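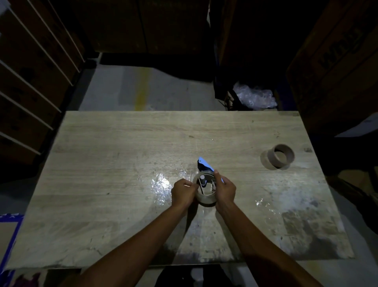

Trenda is a system of lot divination in which the reader draws numbered slips from a cloth bag and places them on a circular chart divided into twelve fields. It was devised by the astrologer Houshang Rostami and first set out in his handbook The Trenda Circle, issued by the small press Pichon. Practitioners treat it as a companion to horary astrology, the branch that answers a question from the positions of the planets at the moment the question is asked.

Equipment

A full set has 39 slips. Twelve carry the signs of the zodiac, ten carry the planets (the Sun and Moon are counted among them), and twelve carry the houses. The remaining five are known as turning slips and change the meaning of whatever lies next to them. Early sets were printed on card. Later ones, sold under the name Zindeck, use the same symbols on stiffer stock with rounded corners, and the order of the turning slips differs.

Method

The person asking states a question aloud, and the reader writes it down word for word. Seven slips are then drawn one at a time. The first goes in the field on the left side of the circle, which matches the ascendant of a birth chart, and the others follow counterclockwise. A slip that lands in its own field, such as Mars in the field of Aries, is said to be at home and is read first. If two turning slips fall side by side, the draw is set aside and the question may not be asked again until the next new moon.

Readings are usually limited to a single subject. The handbook advises against questions about health or death.

Publication

The first edition of the handbook ran to 244 pages and was printed in 400 copies. A shorter version of 200 pages, without the historical chapters, came out on January 20, 2018. It added tables for the lunar nodes, which the original system had left out.

Variants

Zenomel is a simplified form played with the planet slips alone. It uses three fields in place of twelve, standing for past, present and future, and has no turning slips. Some readers use it as a daily draw. Rostami did not include it in either edition.

See also

Horary astrology
Cleromancy
Astrological house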